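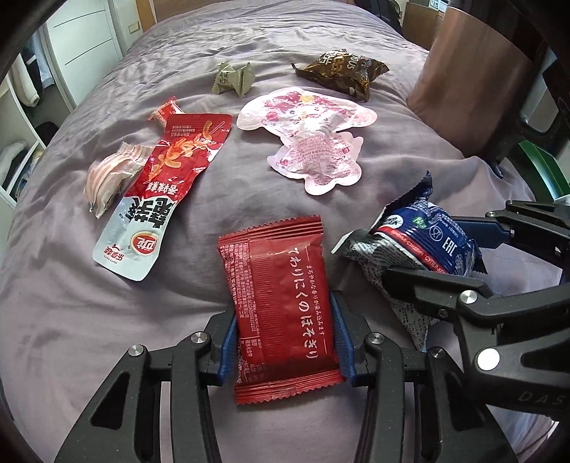
The Prukcombe Residence guidance on packaging in bedrooms is now open for resident comment, and this thread will serve as the record of that discussion. The current wording asks that packaging be "sorted by the material code printed on the item." In a house with residents from many countries, that wording is difficult to apply. Among the wrappers on or held above the lavender bedspread there is one with Japanese text, one with Cyrillic text and an EAC mark, and a long red and white one with Chinese characters. A resident may be able to read one of the three and have no means of checking the others. We therefore propose to replace the sentence with the following: "Flexible snack packaging of any origin is to be emptied, kept apart from paper and rigid plastic, and placed in the film bag on the landing." Comments are invited on this wording and on the procedure for clearing rooms at the end of term.

Posted by: T_Riedl (House Standards)
27 February 2019
Topic: Revised wording, Section 3, snack packaging in bedrooms

Reply from: tajayi_stanciu
I write on behalf of the second floor of Stanciu House. We support the proposed sentence. The present rule has been the subject of repeated questions from residents, and in practice most people put everything in general waste when they cannot find a code. A single category for flexible packaging would be easier to follow.

We would ask for one clarification. The word "emptied" should be defined. Some of our residents understand it to mean that the contents have been eaten, while others understand it to mean that the wrapper has been rinsed. Spicy snack strips leave oil on the inside of the packet, and the bathroom sinks are not suitable for washing it out.

Reply from: T_Riedl (House Standards)
Thank you. Rinsing is not required. Residents are asked to shake out loose crumbs over a bin and to fold oily packets inward. The definition will be added.

Reply from: G.Neagu
I must record an objection to the procedure, although I have none to the wording. The draft states that residents may "lay out packaging on any clear surface, including the bed, for sorting." I do not consider the bed an appropriate surface. Linen at Prukcombe is changed on a fixed schedule, and crumbs or oil on a bedspread remain there until the next change. Section 1 already asks residents not to eat in bed. It is inconsistent to forbid the food and permit the wrapper.

The desk is the correct place for this task. Every room has one.

Reply from: Iulian Vasiliu
With respect to the previous contributor, the desk is very often the least available surface in the room. During term it holds papers, books and a computer, and clearing it takes longer than the sorting. A bed is large, it is at a convenient height, and small wrappers can be seen against a plain cover. I have sorted my own packaging in this way since August without any mark on the linen.

My usual method is as follows. I bring out everything from the bag, the drawers and the shelf. Boxes and lids are set to one side with the open face up. 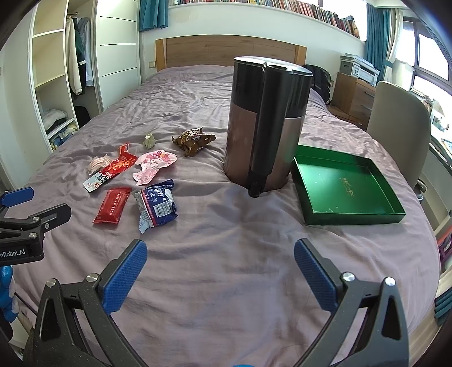 Small wrappers are then moved together so that none is lost in the folds of the sheet, and the flat ones are separated from the crumpled ones. Flat wrappers take up much less room in the film bag. The lid of a gift box is useful as a tray, as it has raised sides and can be carried to the landing in one trip. When the work is finished I shake the cover out of the window side of the room and straighten it.

Reply from: G.Neagu
Shaking linen from a window is prohibited under Section 5. I mention it for completeness.

Reply from: Iulian Vasiliu
My sentence was poorly expressed. The cover is shaken on the side of the room nearest the window, and the floor is swept afterward. The window remains closed.

Reply from: Tsehay Nigatu
I coordinate collections between the house and Brirnero, who take our film waste. The following points may assist the discussion.

The film bag on each landing is weighed when it is collected. The limit for mixed material in a bag is 700 grams, and a bag over that limit is treated as general waste. Last year the house sent 2,727 bags of all types, and the rejected ones were rejected mainly for paper cups and food residue. Foreign-language packaging has never been given as a reason for rejection. I therefore see no difficulty with the proposed sentence.

On the question of the surface, Brirnero has no view. My own preference would be for a tray, wherever the tray is placed. Residents who use one tend to bring their wrappers down in better order, and fewer items are dropped on the stairs. The Beto trays in the store cupboard are available for loan, and 28 of them are currently unused.

Reply from: tajayi_stanciu
A tray appears to meet both positions. If it stands on the bed, the wrappers do not need to remain in contact with the linen for long. Would Ms. Neagu accept an amendment to that effect?

Reply from: G.Neagu
I would accept it in part. My concern is with the period before the wrappers reach the tray. In the arrangement described above they are first spread on the bed and afterward collected, and the tray does nothing for the first stage. I would prefer that each item go directly from its source to the tray.

Reply from: Iulian Vasiliu
Direct transfer is reasonable for a small quantity. For a full term's worth of packaging it is less practical, as the tray fills with crumpled bags before anything has been flattened. I tend to move the larger pieces one at a time, and leave the smaller ones until there is space.

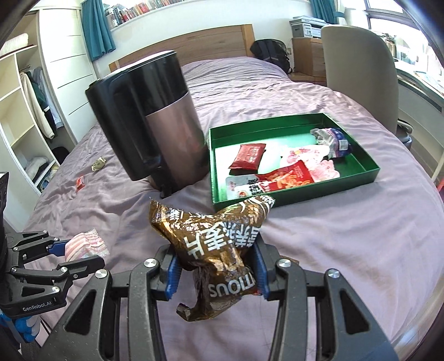

It should also be noted that not every wrapper is waste. Several residents on my corridor keep the decorative ones, in particular those with cartoon figures or a cut-out outline, and need to see them all together before choosing. The guidance should allow for this and should not require immediate disposal.

Reply from: Tsehay Nigatu
I agree that kept items should be mentioned. A dry wrapper stored flat in an envelope presents no problem. A bag of unsorted ones under the bed does, and we have had ants on the ground floor for that reason.

Reply from: T_Riedl (House Standards)
The comments to this point have been noted. The revised draft will read:

3.1 Flexible snack packaging of any origin is to be emptied of crumbs, kept apart from paper and rigid plastic, and placed in the film bag on the landing. Rinsing is not required.
3.2 Packaging may be sorted on a desk, table or bed. Where a bed is used, a tray or a washable cover should be placed on it first.
3.3 Residents may keep clean wrappers, stored flat.

Ms. Neagu's objection to the inclusion of the bed in 3.2 will be recorded with the draft.

Reply from: G.Neagu
I am obliged. I would further request that "washable cover" exclude the bedspread supplied by the house.

Reply from: T_Riedl (House Standards)
That exclusion will be added to 3.2. The thread remains open for comments on end-of-term clearance, which have not yet been received.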